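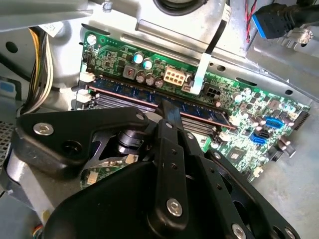 Memory module in its slot on a desktop motherboard, Brokdale workshop.

Computer refurbishment, progress to the end of October

Work on the donated desktops continued at Brokdale this period. Of the 150 machines covered by the grant, 50 have been opened, cleaned and tested. Each gets a memory check with a single module first, then the remaining slots are filled from stock where the board allows it. Boards with bulging capacitors are set aside for parts.

Spending to date on this line is $2,484, mostly drives and SATA cables from Trinoren. Memory has come almost entirely out of scrapped units. We are still short of matched pairs and have asked Distau for a price.

Delays: 3 weeks were lost waiting for power supplies. Binta Tijani has moved the first school delivery back to allow for this.

Next period: finish testing the second batch, install the operating system, and agree on a pickup date with Intarasuk for the scrap boards.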